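Ticket: zip catching on cream pouch
Product: Stullolero zip pouch with clear window
Opened by: Shanti Sachdeva
Handled by: Harsh Grewal, Skustex customer care
Opened: 2022-02-14

Shanti wrote:
Hello, I do hope this has reached the right person. I bought one of your cream pouches in January, the sort with the little clear window in the top, and I've grown very fond of it (it sits on the white table in our hall and swallows up all the keys and cables that used to wander about the house). The trouble is that the zip has started catching on the curved bit, and I'm frightened of tugging it in case I tear the trim. It's also picked up some grubby marks down the sides, so if you have any tips for those I'd be very grateful! 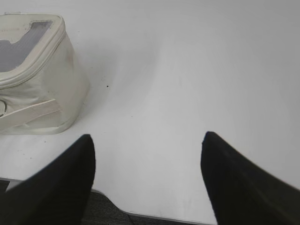 I've tried rubbing a candle along the teeth, which my sister Ritu swears by, and it helped for a day or so before it went stiff again.

Harsh wrote:
Hello Shanti, and thank you for such a kind message. The candle was a good thought, though wax can gather fluff. Could you empty the pouch, brush the teeth with a dry old toothbrush, and then close the zip slowly with one hand holding the trim flat at the curve? For the marks, a soft cloth with lukewarm water and 2 drops of washing-up liquid should do nicely. Go gently round the window, as it scratches easily.

Shanti wrote:
Well, you wouldn't believe the fluff that came out! It runs round the corner beautifully now. The sides are much better too, apart from one stubborn patch near the bottom, and I can live with that.

Harsh wrote:
So pleased to hear it. I'll close this one, but do reply here if it starts sticking again and Archana or I will sort out a new slider for you.

Status: closed

Contact Skustex customer care | © 2022 Skustex | Back to top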